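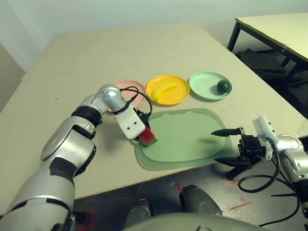 **Figure 3.** Toy food used in the sorting sessions: the watermelon wedge and cutting board, with the banana on its yellow plate.

## 4. What counts as a snack?

I went into this part of the study pretty sure I knew what a snack was. I eat enough of them! My plan was to hand each family a box of toy food (Figure 3 has a few of the pieces), ask the kids to sort it into "meal" and "snack," and then ask the grown-ups to do the same without peeking. I figured the two piles would mostly match and I could get on with Section 5, the part I was excited about.

They didn't match. In Flendale, 17 families took part, and the piece that caused the most arguing was the banana. Kids put it with snacks almost every time. Parents wanted to know what time it was. A banana at 7 a.m. was breakfast, a banana in the car was a snack, and a banana after supper was, in the words of one father, "a negotiation." I hadn't given anybody a time of day, so I started writing down the times they made up for themselves, and those notes ended up being more use to me than the piles.

Watermelon went another way. Families who had lived in Flendale a long time tied it to July and to eating outdoors, and they didn't much care which pile it landed in. Families who had come from Varela more recently tended to call it part of the meal, served on the table with everything else. Leidy Ñahui, who ran the Varela interviews with me, had warned me about this (she grew up with fruit on the table at lunch), and I'm sorry to say I wrote "check later" in the margin and forgot about it until we were coding the transcripts.

Plates mattered more than I expected too. When a child set a piece of food on a plate, the parent was quicker to call it a meal, even if the same piece had been a snack a minute earlier. One girl, age four, caught on to this and began putting everything she liked on plates so it would "count." Her mother let the cookie through. I've kept that session in the data, but Katherine Apaza and I coded it separately, and we still disagree on whether the mother was sorting or just being nice.

A word on coding. Katherine and I each read all the transcripts and marked every reason a person gave for moving a piece: time, place, size, who else was eating, and a catch-all we labeled "because." We compared notes after the first 3 transcripts, rewrote the rule for "size," and started over. The catch-all stayed bigger than I'd like. Kids say "because" and stop there, and I didn't want to guess at the rest of the sentence for them.

The grown-ups' reasons leaned heavily on time and on who else was eating. A snack, for most of them, was something you could have alone and standing up. I come back to the standing-up part in Section 5, where the kitchen layouts come in.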